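Régler la hauteur de couche et limiter les lignes visibles sur une pièce imprimée en dépôt de fil

Niveau : intermédiaire
Matériel : imprimante à dépôt de filament fondu, pied à coulisse, jauge d'épaisseur, trancheur à jour

Les lignes de couche sont inhérentes au procédé. On peut toutefois en réduire la visibilité et surtout les rendre régulières, ce qui suffit pour la plupart des pièces fonctionnelles : équerres, butées, cales, gabarits de perçage. La procédure ci-dessous a été mise au point à l'atelier de Jundadville sur une machine Stokow équipée d'une buse de 0,4 mm. Les menus cités sont ceux du trancheur Ollo ; les autres logiciels proposent les mêmes réglages sous des noms voisins.

1. Contrôler la mécanique avant le logiciel

Un défaut qui se répète à intervalle constant sur l'axe Z ne se corrige pas dans le trancheur. Éteindre la machine, déplacer le portique à la main sur toute sa course et noter les points durs. Nettoyer la vis avec un chiffon non pelucheux, puis déposer une fine pellicule de graisse au lithium. Resserrer les galets excentriques : le portique ne doit présenter aucun jeu latéral, mais chaque galet doit encore pouvoir tourner sous le doigt avec une résistance modérée.

Vérifier la tension des courroies X et Y. Une courroie lâche produit un décalage léger d'une couche à l'autre, souvent confondu avec une sous-extrusion.

2. Choisir une hauteur compatible avec la vis

Sur une vis au pas de 8 mm entraînée par un moteur à 200 pas, le pas entier correspond à 0,04 mm. On retiendra donc des multiples de cette valeur : 0,12 – 0,16 – 0,20 – 0,24. Une hauteur de 0,15 mm fonctionne, mais elle oblige le moteur à s'arrêter sur des micropas, dont la position est moins bien tenue.

Ne pas dépasser 75 % du diamètre de la buse, soit 0,30 mm avec une buse de 0,4. En dessous de 0,12 mm, le temps d'impression augmente fortement pour un gain faible sur les parois verticales. Les faces faiblement inclinées restent le cas où une couche fine se justifie.

3. Étalonner l'extrudeur

Tracer un repère sur le filament à 120 mm de l'entrée de l'extrudeur. Chauffer la buse, commander 100 mm d'extrusion à vitesse lente, puis mesurer la distance restante. Si le repère se trouve à 20 mm, le réglage est bon. Sinon, appliquer la formule :

nouvelle valeur = ancienne valeur × 100 / longueur réellement consommée

Enregistrer dans la mémoire de la carte (M500). Sur notre machine, la valeur retenue est de 312 pas/mm. Elle dépend du rapport de réduction et ne doit pas être recopiée telle quelle.

4. Orienter la pièce

Une pièce en L s'imprime de préférence à plat, le profil en L posé sur le plateau. Les couches suivent alors les deux branches sans interruption et l'angle intérieur travaille dans le plan des couches. Imprimée debout, la même pièce casse à la jonction sous un effort modéré.

Les filaments clairs et satinés marquent davantage à la lumière rasante. Pour juger un réglage, examiner la pièce sous une lampe placée bas, en la faisant tourner lentement.
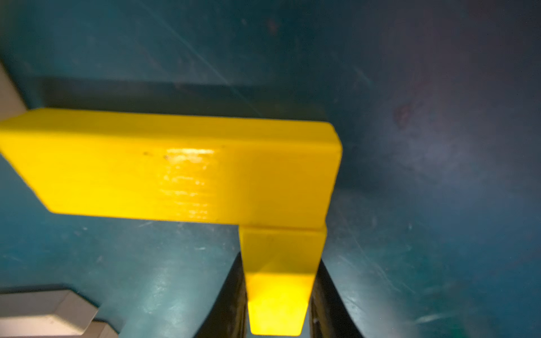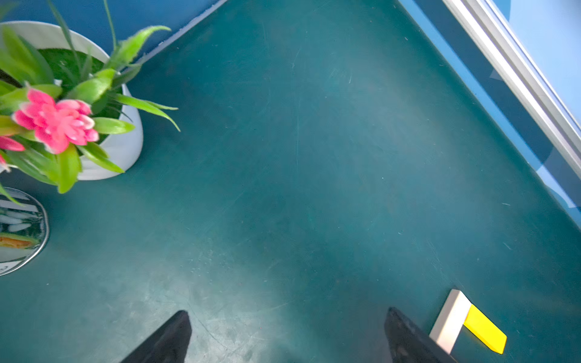 Première vue : stries d'impression sur la face supérieure d'un L jaune. Seconde vue : plateau de table bleu-vert, rayé.

5. Paramètres de départ

Hauteur de couche : 0,20 mm
Première couche : 0,24 mm
Largeur d'extrusion : 0,44 mm
Parois : 3
Couches supérieures : 5
Vitesse de paroi externe : 30 mm/s
Accélération de paroi externe : 900 mm/s²
Ventilation : 100 % à partir de la troisième couche (PLA)

Placer la couture sur une arête arrière. Le mode aléatoire disperse les points de reprise sur toute la surface et gêne le contrôle visuel.

L'option de lissage (menu Surface, puis Repassage) améliore uniquement les faces supérieures horizontales. Régler le débit à 12 % et l'espacement à 0,10 mm. Un débit trop élevé laisse un bourrelet en bordure.

6. Lire les défauts

Bandes régulières sur toute la hauteur : vis voilée, écrou trop contraint ou température instable. Relancer un étalonnage PID à la température d'usage.

Bande isolée à hauteur fixe : changement de section dans le modèle, donc variation du temps de couche. Imposer un temps minimal de 12 s.

Creux entre les lignes de la face supérieure : débit insuffisant ou filament humide. Sécher le PLA quatre heures à 45 °C – pas davantage, les spires peuvent se coller entre elles.

Modifier un seul paramètre par essai et inscrire la valeur au feutre sous l'éprouvette. Pour un cube de 20 mm imprimé avec ce profil, compter 38 minutes.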